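Chore robots: frequently asked questions
Indwood Home Desk. Updated 5 December 2023

Can I buy a robot that tidies the house?
No. You can buy one that vacuums a flat floor, provided you pick up the socks first. Picking up the socks is the part people want help with, and no product we have tested does it.

But I saw a video of one folding towels.
So did we. Ask how many takes it needed, whether the film was sped up, and whether a person was steering from off camera. Yuzhen Han on our desk put those questions to 12 sellers in February. 3 answered all of them.

What can an arm on a table do today?
Move small, simple objects from one spot to another, on a good day. Cubes and rings are popular because their shapes are simple. A wet fork under a plate is a different job, and so is a T-shirt.

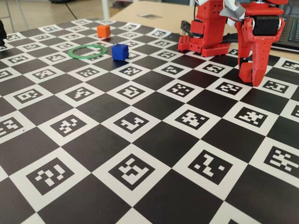 Two cubes, a ring and a taped-up red arm on a marker board.

What is the checkered board for?
It gives a camera fixed patterns to measure from, so the software can work out where things are. Your kitchen counter has no such pattern, and I doubt you want one. When a seller shows you a demo on a board like that, ask to see it again on bare wood with the mail lying around.

Are shops and warehouses further along?
Somewhat. The Grevbridge parts plant runs an arm that loads one kind of bracket into one kind of tray. Guoqing Luo, who keeps the log there, recorded 1,236 picks over a trial and 492 calls for a human. The plant kept the arm – and the human.

Should I put down a deposit on the Skurkier?
We wouldn't. The company lists dishes, laundry and "light cooking" but has shown us none of the three in a home we chose. If you must, get the refund terms in writing.

What about the Dai kit?
Fine as a hobby, if you like building things. Don't expect an empty sink.

When will this page change?
When a machine clears a dinner table it has never seen before, with us in the room. Sellers are welcome to write in and set a date.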